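Went to the Talen open day in Dirnimley, anyone else there?

Forum: Home & Hobby Robotics > Events and Meetups

benchpress_ohio
Thursday, August 27, 2020
So I finally made it out to one of the Talen open days and wanted to write it up before I forget it all. The drive is 70 miles each way for me, mostly behind trucks, and I'd say it was worth it, with a few gripes.

If you've never been, it's one big room on the second floor. You sign in, they give you a sticker, and then you pretty much wander. I'd pictured a stage and a guy with a headset mic and got people at tables doing their jobs, which I liked way more! The part I hung around longest was the cloth handling. They use a pair of hand-held grippers, one per hand, and a person works through the motions on a T-shirt laid on a bed. The recordings go into training the arms. I watched for most of an hour and my wife has already told me I'm not allowed to do that at home without folding something myself.

Pics:
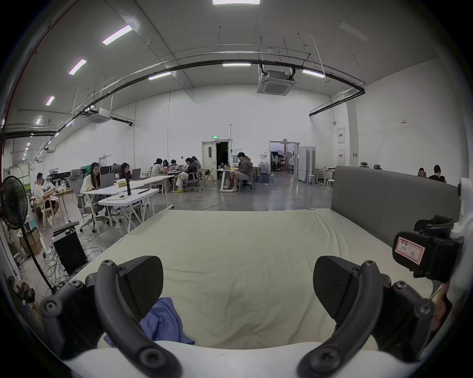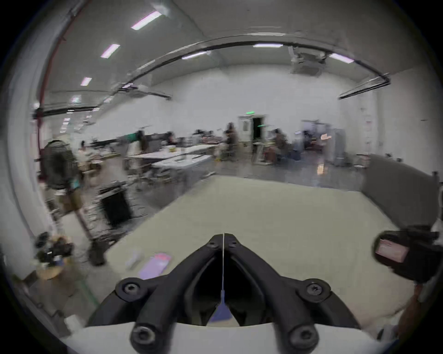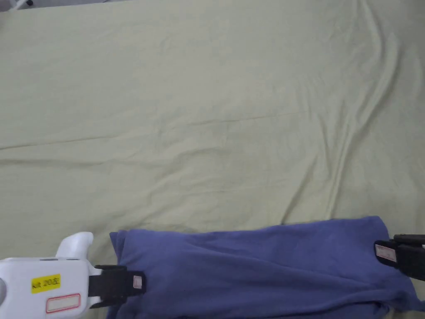
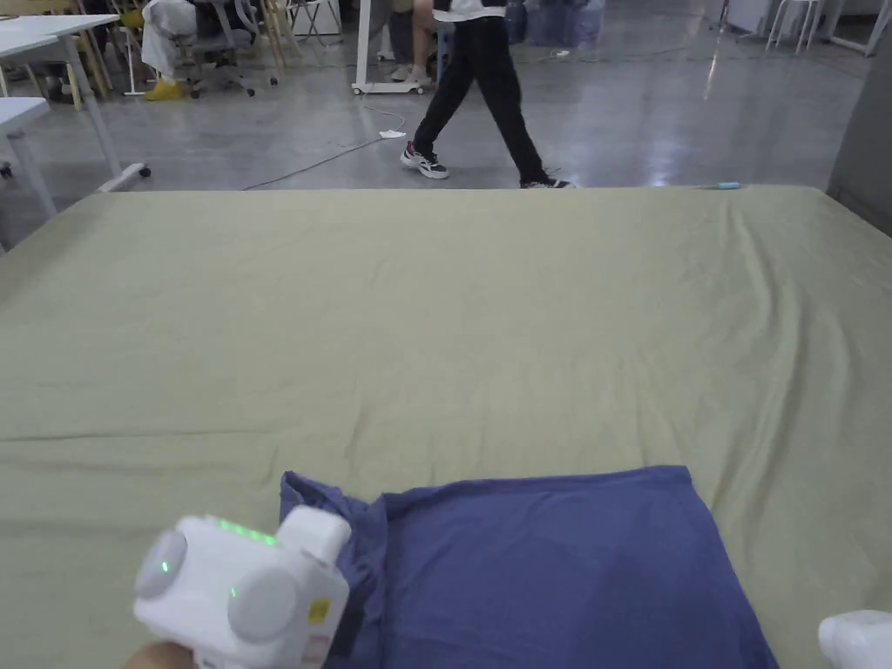

Anyway, the gripes. Parking is terrible, the lot fills up early and the street behind is permit only. And the Q&A was 40 minutes with one microphone, and half of it went to a guy asking about stock. I wanted to ask about finger pads and never got a turn.

Happy to answer what I can. Did anybody make it to the morning session?

solderfumes
Morning session here. Same parking, worse coffee. Did they let you try the grippers? We got maybe two minutes each and I was awful. You think you know how to pick up a shirt, and then you have two fingers per side and no feeling in them. I kept grabbing the mattress cover along with the sleeve.

benchpress_ohio
Yes! Same thing happened to me, I pulled up a big handful of sheet and the lady next to me laughed out loud. The squeeze was lighter than I expected but my wrists were complaining by the end.

Marigold77
I'm going to be the grump. I went in the spring and came away thinking it was a lot of people folding laundry by hand and very little robot. If I drive all that way to a robot open day I want to see an arm do it start to finish. Sastton had a full cell running at theirs, and you could stand at the fence and watch it go all afternoon.

solderfumes
Sastton's cell was picking identical boxes off a belt though. Cool to watch, sure, but a box is a box every time. A T-shirt lands different every single time you drop it. I'd rather see the messy part.

Marigold77
I'd rather see the messy part AND a robot. Guess I'm greedy.

tinbucket
Lurker, first post. How many times do they do the same shirt? I run a small linen service and this is the only kind of robot I'd ever spend money on.

benchpress_ohio
@tinbucket the gal showing us said the goal for that one task is 2000 runs and they were at 600. She didn't promise anything about when an arm would be doing it on its own, and I kind of respected that. I'd email them about linens. Somebody in my group asked about fitted sheets and got a very tired smile.

tinbucket
Ha. Fitted sheets beat my whole crew too. Thanks, I'll write to them.

ray_of_solder
Are those the Rao grippers or did they build their own? I've been going back and forth on getting a pair for my garage setup and can't find a decent review anywhere.

benchpress_ohio
Didn't ask, sorry, that was going to be my finger pad question. If you go, sit up front near the mic.

Marigold77
Rao ones have a crummy trigger, I'd hold off. A buddy's started sticking after a month.

solderfumes
Mine's been fine for a year. Blow the dust out once in a while.

ray_of_solder
Well, that's one vote each way. I'll sign up for the next open day and ask in person. Is it still free?

benchpress_ohio
Still free, you just have to register on their site. Get there early for parking, I mean it.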